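### 3.2 Rehearsal rooms and the learning of songs

Most of the singers we interviewed did not learn their repertoire on stage. They learned it in rented rooms, back kitchens and church halls, usually by ear and usually from someone a few years older. Of the 53 singers in the sample, 33 said they had never worked from a printed lyric sheet before their first paid booking. The rest had used handwritten sheets, most of them copied out at Clestier, the record shop in Grellinwood that also lent out backing tracks on cassette.

Rooms mattered to the sound in ways the singers described clearly. Those who came up through the Costutside dances had practised in large halls with long echoes, and they tended to leave space at the end of a line. Those who practised in houses spoke of filling every bar. Several said they could still tell, on hearing a recording, which side of the river a singer had come from. We did not test this claim, but it came up often enough in the interviews to be treated as a shared belief within the scene.
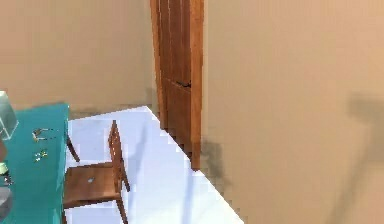

**Figure 2.** Rendered interior with plain wall and panelled door.

House practice also shaped how songs were passed on. A session rarely had a fixed start, and younger singers would often listen from a hallway for weeks before being asked in. The door came up again and again in these accounts, and one singer said that she knew the harmony parts of a whole set before she had ever seen who was singing them. A tall panelled door like the wooden one in Figure 2, with its short dark lever handle, is close to what she described. Listening from outside gave learners the melody and the bass line but few of the words, and this may explain why verses in the Grellinwood repertoire vary so much from singer to singer while the choruses hardly change.

The Tudose recordings support this reading. The collection holds 30 songs in more than one version, and in all but 2 of them the chorus is the same in every version, apart from small changes in timing. Verses are dropped, swapped between songs or replaced with new ones about local events. Singers did not regard this as error. They spoke of the chorus as belonging to everyone and the verse as the part a singer was expected to bring.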